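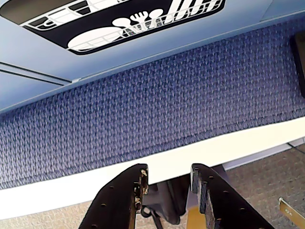

How many demonstrations per task should we record before the first training run?

Fifty clean demonstrations of one task are usually enough for a first run, provided start positions are varied on purpose. Train on those, find where the policy fails, and record the next lot around the failures.

Sornum
Posted on a Thursday, in Data Collection

More detail on my setup. Small servo arm, two-finger gripper, teleoperated, play kitchen as the workspace. The tasks are moving toy fruit, moving dishes and working the doors. I have roughly 200 episodes so far, all in one folder, mostly fruit. I was going to keep going to 500 and then train on everything at once. Loss on the fruit subset looks fine but rollouts are poor: the arm reaches the right area, closes early and then sits there. Episodes were recorded over several sessions and I did not write down which session was which. Is it worth continuing to 500, or should I start again?

Cerkomov
Accepted answer

Stop recording for now and sort what you have. The short reply at the top was mine and I'll expand on it.

Closing early and then sitting there often comes from pauses in the demonstrations. If the operator hesitates before or after the grasp, the policy learns that holding still near the object is a correct action. Trim idle steps at both ends of every episode, then look for long idle runs in the middle. We cut any run longer than 5 steps where neither the joints nor the gripper command changed. Check that the threshold doesn't eat slow, deliberate moves.

Next, check what the gripper channel holds. Commanded position and measured position differ once the fingers are on something solid. 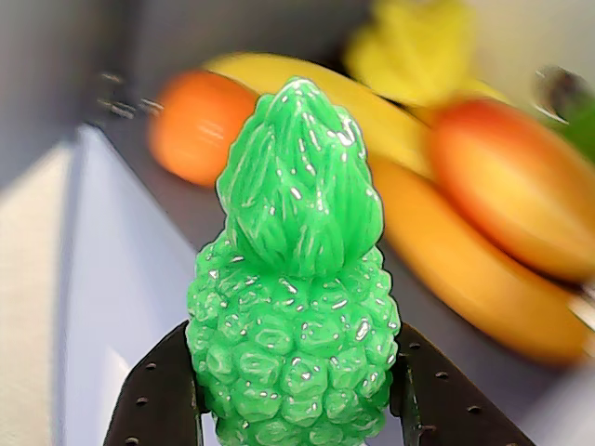 If you log only the measured value, the policy never sees how hard the operator was asking it to close, and the grip at rollout tends to be weak. Log both and train on the command.

After that, split the folder by task. Fruit, dishes and doors should each have their own label, and each label should have its own held-out episodes. Hold out whole episodes. If you split by individual time step, neighbouring steps land on both sides and your loss figure means very little, so I'd look at that before anything else you report.

On the session question, file modification times may get you most of the way. Write the session number into the metadata from now on.

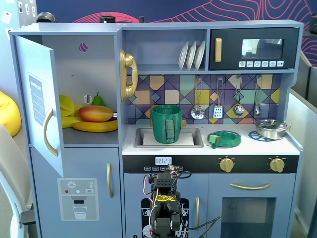 The arm at the play kitchen, with toy fruit in the open fridge compartment.

Reset is the other half of it. Keep a written list of start states for each task and work through it in shuffled order. Operators left to themselves put the fruit back in nearly the same spot. Include door open, door part open and door closed as separate start states if the task touches a door.

Hevutico

Agree with most of that. I'd add exposure. On the Miranda project we left the cameras on auto and the frames smeared whenever the arm moved quickly. 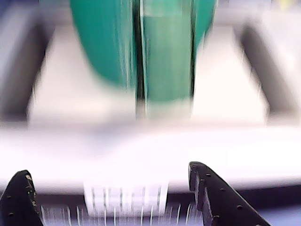

Vertical smear on a teal-green object, gripper fingers in the foreground.

Fix the exposure time, add light, and slow the operator down a bit. I wouldn't throw out every blurred frame — the policy will meet some blur at rollout as well — but an episode that is blurred through the whole grasp is no use to me. Also check timestamps. Our images were 3 steps behind the joint readings and it took far too long to find, as each stream looked normal by itself.

Sornum

Found a lot of idle steps in the fruit episodes, mostly just before the fingers close. Retraining on the trimmed set overnight. Gripper channel is measured only, so those episodes will have to stand as they are and I'll log the command from the next session. Haven't looked at timestamps yet.

Hevutico

For the timestamps, tap the gripper sharply against something rigid and compare the frame where it stops with the joint trace. Do it once at the start of each session and keep the recording.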